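탁상 정리 작업, 로봇팔에 맡겨도 되는가: 시뮬레이션에서 먼저 확인하는 절차

작성일 2/24/23
분류: 자동화 / 가정·작업장 잡무
난이도: 중급

책상 위에 흩어진 작은 물건을 집어 정해진 자리에 넣는 일은 사람에게는 작업이라고 부르기도 민망한 수준이다. 로봇팔에게는 아직 그렇지 않다. 이 글은 소형 로봇팔 도입을 검토하는 작업장이나 가정용 장비를 직접 꾸미는 사람을 대상으로, 탁상 정리 작업을 시뮬레이션에 올리고 성공률을 측정해 도입 여부를 판단하는 절차를 정리한 것이다. 물건을 집는 알고리즘 자체는 다루지 않는다. 이미 동작하는 제어 코드나 학습된 정책이 하나 있다고 가정한다.

준비물

- 강체 접촉을 계산할 수 있는 물리 시뮬레이터
- 사용할 로봇팔과 그리퍼의 모델 파일 (충돌 형상 포함)
- 대상 물체의 치수와 질량 측정값
- 디지털 노기스, 0.1 g 단위 저울
- 시행 결과를 기록할 스프레드시트 또는 로그 파일

본문의 설정은 Ondinitz 작업장에서 쓰는 부품 정리 업무를 기준으로 했다. 시뮬레이션 환경 구성에는 Traloro 도구 모음을 사용했으나 다른 도구를 써도 순서는 같다.

1단계. 작업을 한 문장으로 정의한다

"책상을 치운다"는 측정할 수 없다. 다음과 같이 쓴다.

"상판 위 임의의 위치에 놓인 소형 물체를 하나씩 집어 지정된 용기 안에 놓는다. 물체의 중심이 용기 테두리 안쪽에 있고 그리퍼가 물체에서 떨어졌을 때 성공으로 본다."

제한 시간도 함께 정한다. 사람이 같은 일을 하는 데 걸리는 시간을 먼저 재고, 허용할 수 있는 배수를 곱한다. Ondinitz에서는 사람의 5배까지 허용했다. 야간에 무인으로 돌릴 작업이라면 더 늘려도 무방하다.

실패도 미리 분류해 둔다. 미파지, 이송 중 낙하, 오투입, 충돌 정지, 시간 초과로 나누면 대개 충분하다. 한 시행에서 두 가지가 겹치면 먼저 발생한 쪽으로 기록한다.

2단계. 장면을 구성한다

책상, 로봇팔, 물체를 배치한다. 방의 벽과 천장은 물리 계산에는 영향이 거의 없지만 카메라 영상을 입력으로 쓰는 정책이라면 조명과 함께 넣어야 한다.
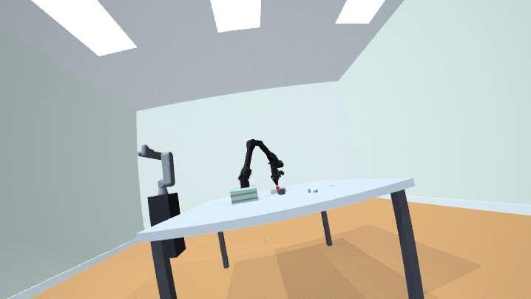 그림 1. 상판에 고정한 검은색 로봇팔과 소형 물체의 배치. 시뮬레이션 화면.

로봇팔 위치는 작업 영역 전체가 도달 범위에 들어오도록 잡는다. 도달 한계 근처에서는 손목 자세의 선택지가 줄어들고, 위에서 수직으로 내려가는 파지가 불가능해지는 경우가 많다. 책상 모서리 쪽에 놓인 물체를 대상에 포함할지는 이 단계에서 결정한다. 포함하지 않기로 했다면 평가 기준에도 그렇게 적는다. 결과가 나온 뒤에 제외하면 수치의 의미가 없어진다.

물체의 질량과 마찰 계수는 실측값에서 출발한다. 마찰 계수를 잴 장비가 없으면 경사판 위에 물체를 올리고 미끄러지기 시작하는 각도를 구해 탄젠트 값을 쓴다. 손가락 패드의 재질이 고무 계열이면 이 값만으로는 부족하므로, 뒤에서 설명하는 무작위화 범위를 넓게 잡는다.

3단계. 접촉 설정을 점검한다

시뮬레이션에서만 성공하는 정책은 상당수가 접촉 설정의 오류를 이용한 결과다. 다음을 확인한다.

가. 물체를 집은 상태로 팔을 정지시키고 2000스텝 동안 둔다. 물체가 손가락 사이에서 서서히 미끄러지거나 회전하면 시간 간격을 줄이거나 솔버 반복 횟수를 늘린다.

나. 그리퍼를 최대 힘으로 닫았을 때 손가락이 물체 안으로 파고드는지 본다. 파고드는 깊이가 물체 폭에 비해 눈에 띌 정도라면 접촉 강성을 올린다.

다. 빈 그리퍼를 상판에 천천히 눌러 본다. 팔이 튀어 오르거나 진동하면 감쇠값을 조정한다.

라. 물체를 용기 테두리에 걸쳐 놓고 손을 뗀다. 공중에 멈춰 있으면 용기의 충돌 형상이 볼록 껍질로 단순화되어 속이 막힌 상태일 가능성이 높다. 용기를 여러 개의 볼록 조각으로 나누어 다시 불러온다.

네 번째 항목은 빠뜨리기 쉽다. Sarnmont 현장에서도 1월에 이 문제로 투입 시행 전체를 다시 돌렸다. 렌더링용 형상은 정상이어서 화면만 봐서는 구분되지 않았다. 충돌 형상 표시를 켜고 확인해야 한다.

4단계. 조건을 무작위화한다

고정된 배치에서 얻은 성공률은 도입 판단에 쓸 수 없다. 시행마다 바꿀 항목은 아래와 같다.

- 물체의 위치와 수직축 회전각
- 물체 간 간격 (서로 붙어 있는 경우 포함)
- 마찰 계수와 질량
- 조명의 밝기와 방향
- 카메라 위치의 미세 오차
- 관절 명령의 지연

간격 항목에 주의한다. 물체가 떨어져 있으면 잘 집던 팔도 두 물체가 나란히 붙으면 손가락을 넣을 틈이 없어 실패한다. 실제 책상에서는 이런 배치가 흔하다. 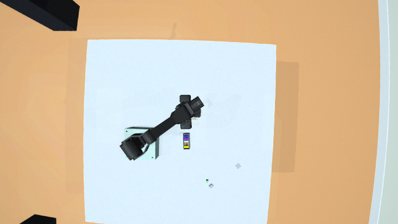 시점도 같은 방식으로 다룬다. 위에서 내려다보는 카메라는 물체의 평면 위치를 구하기 쉽지만 팔이 작업 영역 위로 뻗으면 그 아래가 가려진다. 낮은 각도의 카메라는 파지 높이를 판단하는 데 유리한 반면 앞쪽 물체가 뒤쪽 물체를 가린다. 한 대만 쓸 수 있다면 위쪽 시점을 택하고, 파지 직전에 팔을 한 번 물려 가려진 구역을 다시 촬영하는 동작을 넣는다. 시행당 시간은 늘어난다.

5단계. 시행하고 집계한다

시행 횟수는 판단하려는 차이의 크기에 따라 정한다. 성공률 몇 퍼센트포인트 차이를 논하려면 수십 회로는 부족하다. Ondinitz 설정에서는 조건을 섞어 2000회를 돌렸고, 정의한 기준에 따른 성공률은 81퍼센트였다. 실패는 미파지가 가장 많았고 그중 다수가 붙어 있는 물체에서 나왔다. 낙하는 드물었다.

집계할 때는 전체 성공률 하나만 남기지 말고 물체 종류별, 간격별로 나눈다. 어떤 작업장은 물체가 늘 떨어져 놓이므로 전체 수치보다 나은 결과를 기대할 수 있다. 그 반대도 있다.

6단계. 도입 여부를 판단한다

판단 기준은 성공률보다 실패 한 건의 비용이다. 집지 못하고 지나친 물체는 사람이 나중에 치우면 된다. 다른 칸에 잘못 넣은 부품이 조립까지 넘어가면 비용이 달라진다. 1단계에서 분류한 실패 유형마다 처리 시간을 매기고, 하루 작업량을 곱해 사람이 절약하는 시간과 비교한다.

현재 수준에서 정리하면 다음과 같다.

맡길 만한 일: 종류가 한정된 단단한 물체를 넓은 용기로 옮기는 작업. 속도가 중요하지 않고 실패를 재시도로 처리할 수 있는 경우.

아직 이른 일: 케이블, 천, 비닐 포장처럼 형태가 변하는 물체의 정리. 물체가 겹쳐 쌓인 서랍이나 싱크대. 사람이 수시로 손을 넣는 책상.

가정의 잡무는 대부분 두 번째 쪽에 속한다. 작업장 쪽은 물체 목록을 통제할 수 있으므로 사정이 낫다.

7단계. 실물로 옮긴다

시뮬레이션 결과가 기준을 넘었으면 실물에서 소규모로 반복한다. 속도는 낮게 제한하고 비상 정지 버튼을 손이 닿는 곳에 둔다. 처음에는 물체 하나만 놓고 시작해 로그의 관절 궤적을 시뮬레이션과 겹쳐 본다. 궤적이 어긋나면 지연값과 관절 마찰부터 의심한다. 성공률이 크게 떨어졌는데 궤적은 일치한다면 손가락과 물체 사이의 마찰 또는 카메라 보정을 다시 잰다.

자주 나오는 문제

물체가 파지 순간 옆으로 튕겨 나간다: 손가락 두 개가 동시에 닿지 않는 경우다. 파지 중심을 보정하고 닫는 속도를 낮춘다.

시행 초반에 물체가 상판 아래로 떨어진다: 초기 높이가 상판과 겹쳐 있다. 물체를 몇 밀리미터 띄워 생성하고 안정된 뒤 시행을 시작한다.

같은 시드인데 결과가 다르다: 병렬 연산 순서의 영향일 수 있다. 단일 환경으로 재현되는지 먼저 확인한다.

Yazzie 그리퍼에서 손가락이 끝까지 닫히지 않는다: 모델 파일의 관절 한계가 라디안이 아닌 도 단위로 입력되어 있는지 확인한다.

관련 문서: 경사판을 이용한 마찰 계수 측정 / 볼록 분해 설정값 / 카메라 외부 파라미터 보정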